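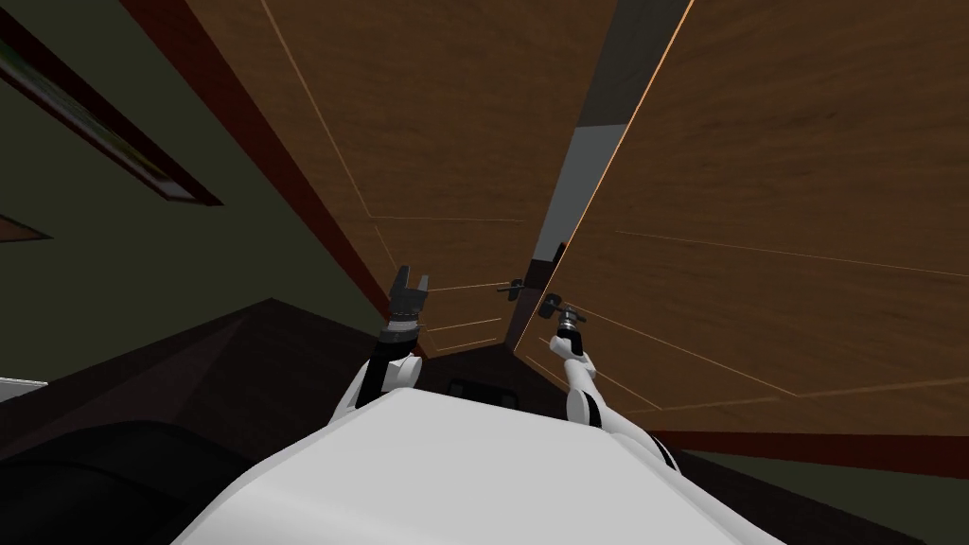 12/03/2021

When I moved to Plukmont I believed my English was good. I had studied it for many years at school, I could read a newspaper without the dictionary and I passed the exam with a mark that made my mother telephone all her sisters. Then I went to the bakery on my first morning and the woman said, "You all right there, love?" I thought I looked ill. I told her that I had slept badly on the bus but I had no fever. She was very kind and gave me a chair.

I want to write down some of these things before I forget them, as I notice that I have begun to forget. Last week I said "not too bad" to a neighbour and only on the stairs I understood that I had meant "very well".

The word that gave me the most trouble was "quite". My first manager at Flesano, where I typed the orders, wrote on my report that my work was "quite good". I was proud of this for the whole of January. In my school book, "quite" was on the same line as "very", and we had learned the list by heart. It was Zewditu Woldegiorgis, from the next desk, who explained to me over lunch that it depends on the voice. If the voice goes up on "quite", you can be pleased. If the voice goes up on "good", there is a "but" coming. I asked her how it works on paper, where there is no voice. She thought about it for a long time and then she ate her sandwich.

Zewditu came here many years before me and she keeps a notebook of such words. It has 619 entries now, all numbered, with the date and the person who said it. Number 35 is "I'll bear it in mind", and next to it she has written only "no". I have started my own notebook, but I am lazy and I am still on the second page.
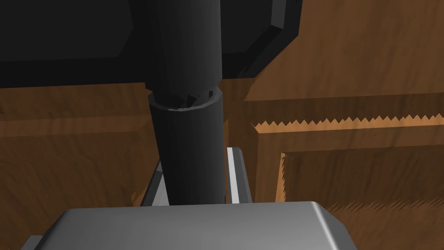 Another difficulty is the small words after the verb. You can put up a shelf, put up a guest and put up with the guest, and these are three different situations. My teacher at the evening class said we should not learn them as a list but wait until we meet them. I have met "put off" in four meanings, and I am a little put off. On the other hand, I love "pop". People here pop to the shop, pop in, pop the kettle on, pop a coat on. In my language we have no verb so light. When I go to the shop, I go, with a bag and a serious face.

The telephone is still hard. On the telephone there are no hands and no eyebrows, and when somebody spells a name I lose it after the third letter. I once ordered curtains from a shop called Jurasik and gave the length as ninety, and they heard nineteen. The lady rang back to ask if it was for a doll's house. Now I say "nine, zero" every time, even to my own family.

I do not think that I will ever sound as if I was born here, and this bothers me less than before. My accent opens conversations. The man who reads the gas meter asked me where it came from, and we talked for so long on the doorstep – mostly about soup – that he had to come back the next day for the meter.

If you have a word that took you years, please write it in the comments. I will pass the best ones to Zewditu, and she will give them a number.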